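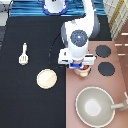

Play kitchen, seen from overhead

Ticket: Sponsor letters going to the wrong families
Project: Litthorpe family sponsorship
Status: closed

Hi all, me again. I look after the mailing side of the Litthorpe foster and adoption support program, and I've got a weird one. Our June update went out this morning to 2,124 sponsors and by lunch I had a pile of replies saying "this isn't the family I write to." One lady has sponsored the same foster home for years and got a very sweet letter about a baby she'd never heard of. I'm mortified!

What I've checked so far:
The export from Skonetti looks fine when I open it. Names, emails and family codes all line up.
The template is the same one I used in the spring and I haven't touched it.
I sent myself a test for the first ten sponsors and every one came out right, so I really thought we were good to go.

Update, 2:15 pm
OK, I went through the replies and 129 people have written in. Everybody at the top of the list got the correct letter. The trouble starts at row 300, where a couple in the Matcombe group share one sponsorship and somebody typed both family codes into the one box with a comma between them. The import read that comma as a new column and bumped things over. From there on down, each letter got matched to the next family along. My test never got near it, of course.

Before anyone asks – the letters only use first initials and have no addresses or photos of the kids in them, so it could have been a lot worse. I've still told our privacy contact at Dimitriou and paused the second batch.

Update, 4:40 pm
Put quotes around that box, ran the import again and checked 200 rows by hand, mostly from the bottom half. All correct now. I've written a short apology with the right letter attached, and it goes out at five.

Still to do: can we make the family code box refuse commas? Shared sponsorships really need a second box of their own. I'd also like the test send to pull rows from all over the list – opening that as a separate ticket now.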